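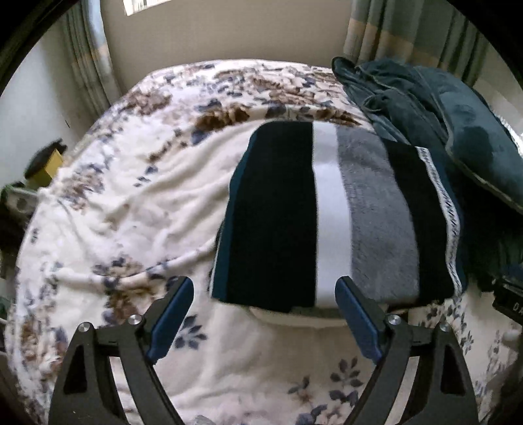 How do I stop towels going stiff?
Mine are like cardboard by November. I use around 180 ml of detergent a load. Too much?
Yolandi Moodley

Way too much! I cut mine to a third and ran an extra rinse (our water in Besstead is super hard). Took a few washes to soften up.
wurlow_mom
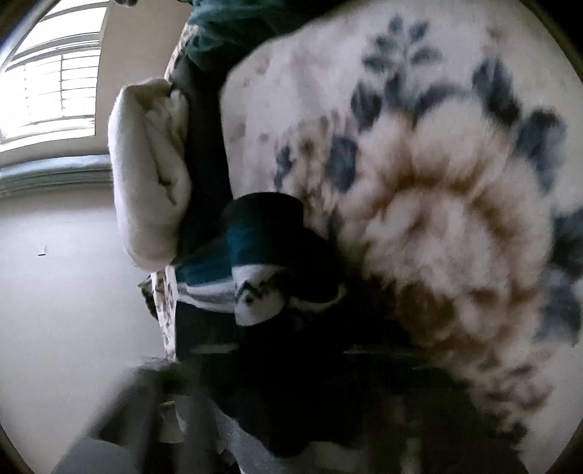
Big flowers on cream

Skip the fabric softener too, it coats the loops. Half a cup of white vinegar in the rinse works for me.
Jandel122

just buy new ones lol
bachmann900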